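Workshop Tips: Taping a Grid for Pick-and-Place Trials

If you test a robot arm on household objects, most of the trouble in your results comes from where the objects start. At Gravero we ran 293 trials in September with dishes put down by eye, and the success rate moved so much between operators that we could not compare anything. Marking the board fixed most of that.

Use painter's tape for the lines. Cut each strip a little long, fix one end, pull it taut and press outward from the middle. Write the cell for each trial on the log sheet before you place the object.
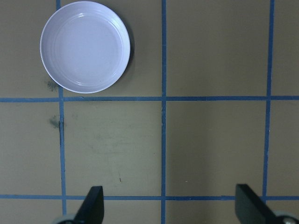

Starting positions should come from a shuffled list – people left to choose will favor the center. We give each object a cell and a turn angle, and let the operator decide nothing else. A shallow white dish with its rim over a tape line, and another line close below it, is a fair start if the list calls for that cell, but log the overlap. Smooth down creases in the tape before the first run of the day. Scuffs and smudges on the board can stay, as long as they stay for every method you compare.

Run the methods in mixed order, eight trials at a time, and swap without telling the person scoring. With the grid in place, the gap between operators fell by over 40 percent. The gap between our two grasp planners stayed the same, so we now trust it.
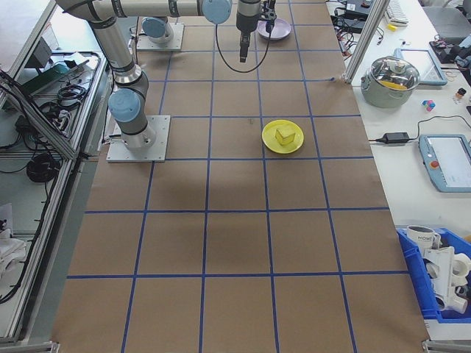 Gualtiero Marras wrote in to say that he tried the same layout at Vendville and got closer agreement only after he also fixed the height of the gripper at the start of each run. He sets it with a wooden block and checks it again after lunch.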